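April 12, 2024
By Ecaterina Tudose, Feltorside

Feltorside opens its drawer-teaching sessions to visitors

I'm really pleased to say we're throwing the doors open at our Rostcombe workshop this April, and anyone who fancies teaching a robot to open a drawer can come and have a go!

We've been at this for a while now. One of us holds the hand controller, the arm copies what we do, and the whole run gets saved so the robot can learn from it later. So far we've recorded 954 runs on household furniture, and 179 of those came from people who had never driven a robot before (my mum included, and she was better than me).

Drawers are harder than they look. You have to bring the fingers in at a sensible angle, and from the wrist camera you lose sight of a lot of what's behind the front panel.
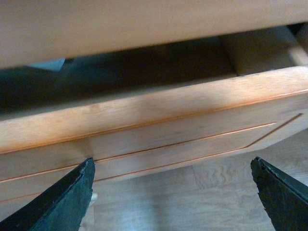 What visitors will be doing

You'll get a short practice first, then a turn of 39 minutes with Sointu Harju or Domnica Coman sitting beside you. We take 6 people per session. You can steer by remote control or take hold of the arm and guide it by hand – Sointu swears by the second, I still prefer the controller.

"We want clumsy runs as well as tidy ones," says Teodor Gavrilă, who leads the recording work. "If someone misses and tries again, please leave it in."

Places are free. Ask for Catinca Onu at the Feltorside front desk, and do tell her if you're left-handed so we can set up the controller on the other side.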